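How to Book the Night Ferry from Stadbridge to Graltness

By Montserrat Goicoechea
Updated Nov 4, 2024

The night ferry to Graltness sells its cabins and its deck seats through separate systems. Cabins go first, usually by the end of September for the winter sailings. The steps below cover foot passengers only.

Before you start

Have your passport number and a payment card at hand. The booking page times out after 6 minutes without input and does not save a partial form.

Step 1. Pick the sailing
Open the Vurkell Line timetable and select Stadbridge as the departure port. Sailings marked W run in winter only. Check the arrival time as well as the date. All night sailings arrive the next morning.

Step 2. Choose a cabin or a seat
Inside cabins have two berths. Outside cabins have 4 berths and a window that does not open. If you plan to watch for the aurora from the ship, a deck seat is enough – the upper deck stays open all night unless the wind is above the posted limit.

Step 3. Enter passenger details
Type names as they appear in the passport, without accents. The form rejects them. A traveler named Gajdoš should enter GAJDOS.

Step 4. Add the bus transfer
The Graltness terminal is outside town. Bus 66 meets the morning arrival and leaves when the foot passengers are off. Tickets can be added here or bought from the driver, card only.

Step 5. Pay and save the reference
The reference is sent by email. Save a copy offline, as the signal at the Stadbridge terminal is weak.

Check-in

Foot passenger check-in closes 45 minutes before departure. Bags are tagged at the desk and go on a cart – keep medicine, warm layers and anything fragile with you. The car deck is locked during the crossing.

Changes

Dates can be changed once without a fee through the same page. To change a name, call the office and quote form 2179.

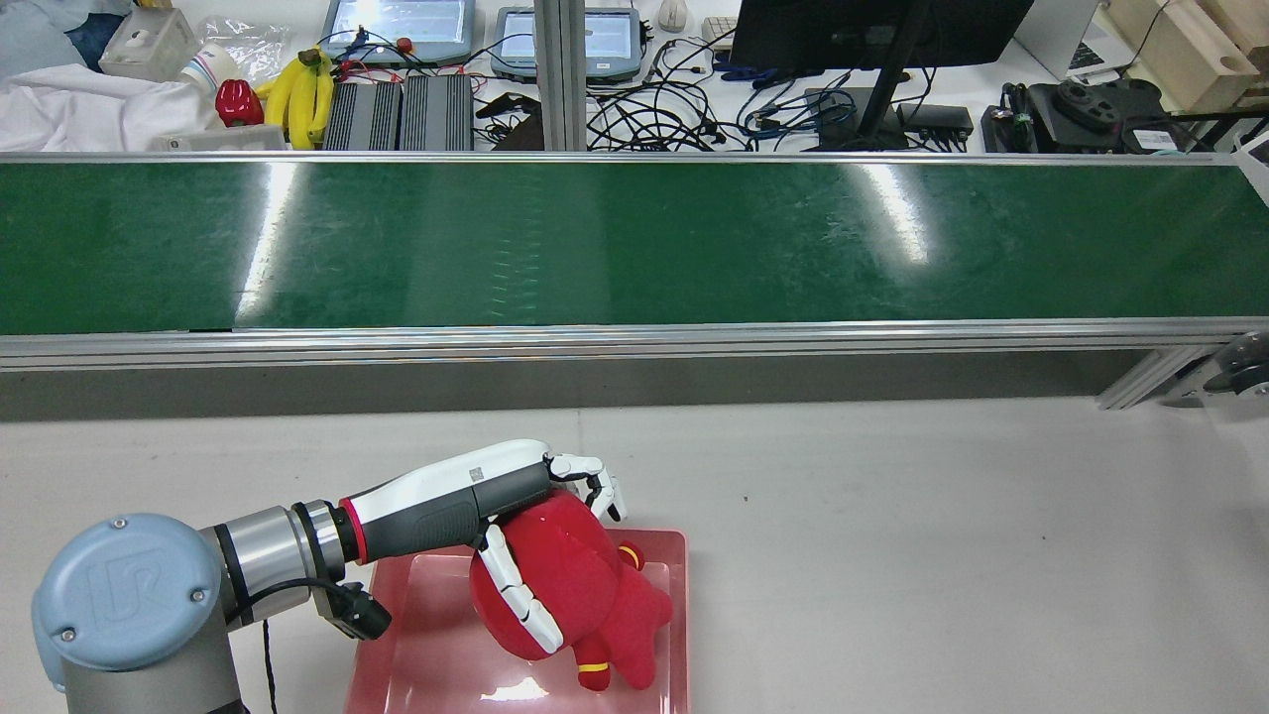 Robotic hand with a red plush toy.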